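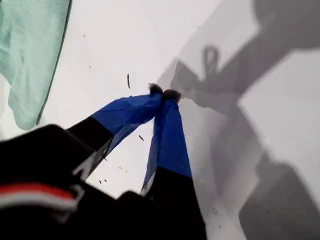 Maeve Lynch
Staff writer and photographer, garden pages
Oct 1, 2023
14 comments | 86 shares

Small Stuff: Seed Cleaning Season in Horkham

I love this part of the year more than tomato season, and I really love tomato season! The plants have gone brown and crunchy, the paper sacks are piling up on my porch, and it's finally time to sit down at a table and find out what we grew. Seed cleaning is slow and fiddly and you end up with chaff in your hair -- I could do it until midnight.

Most of the work comes down to a plain white surface, good light and patience. Dark bits show up on white the way they never will on a wooden table, and once your eyes adjust you start seeing everything: husk, stem, grit, and the seed you were looking for. The gallery starts up close, with tiny dark specks scattered on white and one small dark something caught between two soft, fuzzy tips. From there it backs out to the rest of the table and the garden the sacks came from.

Click through, and please tell me in the comments what you saved this year.

Gallery

1. Up close
Look how much there is to see on a patch of plain white! There's one longer dark speck standing off by itself, and I keep going back to it. At this scale, a crumb has a personality.

2. The sacks
Brown paper, tops rolled over twice, variety names in pencil. I've tried plastic tubs and I've tried pillowcases, and I'm back to paper for good. Pencil too, after the year the marker bled and we planted what we thought was lettuce.

3. Poppy heads from the back fence
Give one a shake next to your ear. It's the best sound in the garden, and kids will line up for it.

4. Himine onion, still on the stalk
Himine is what my neighbors have always called this one, and I've never found it in a catalog. The flower heads dry into big papery globes, and the black seed drops out if you so much as look at it. Hold a bowl underneath before you cut. I mean it.

5. Into the bowl
Same onion heads, rubbed between two palms. You don't need to press hard. What comes off is mostly fluff, and hiding under the fluff is the good stuff.

6. The screens
A coarse one for stems and big husk, a fine one to let the dust through. These were built from old window frames and they rattle like crazy. I wouldn't trade them for anything new.

7. Winnowing on the steps
Pour from one bowl to another in a light breeze and let the chaff drift away. Light is the important word! I waited almost 30 minutes for the wind to settle before I dared try this with the Varela lettuce, and I still chased some of it down the walk.

8. Varela lettuce, before
If you've never seen lettuce gone to seed, it looks like a tiny dandelion that got in over its head. Each little puff has to be pinched and pulled. Put on some music.

9. Varela lettuce, after
All that plant, all those puffs, and it fits in the bottom of a teacup. I find this completely thrilling every time.

10. Hand picking
The last pass is always the slowest. Spread what's left on white, one thin layer, and pick out the grit and the broken pieces. A side light helps a lot -- the shadows make the little things stand up. Take your glasses off or put them on, whichever works for you.

11. Rositz amaranth
Pure drama in the garden, and then seed so small it gets into the seams of your jeans. We keep three plants well apart from everything else and let them do what they want. The color on the drying heads is something I'd happily paint a room.

12. The tray of mysteries
Every year a few things come through the screens that none of us can name. They go in a tray and get planted in a row of their own in May. Last year's mystery was a marigold, a very good one, and its seed is in sack number two of the pile in picture 2.

13. Drying
Plates on top of the bookcase, out of the sun, with a slip of paper on each. Give the seed a stir when you walk by. Mine get at least two weeks, longer if the weather turns damp.

14. Envelopes
Folded from scrap paper, because I like folding them. Name, year, where it grew. I also write one thing I want to remember, like "bolted early" or "delicious with salt" or "do NOT plant by the gate."

15. Full box
Onions at the front, flowers at the back, lettuce wherever there was room. I closed the lid, opened it again to look, and closed it again.

I have more dill and fennel than any household could plant, so if you're in Horkham and want some, leave a note below and I'll put an envelope aside for you. The beans are still hanging in the shed. I'll get pictures of those once the pods are dry enough to snap.

14 comments
Share this gallery (86)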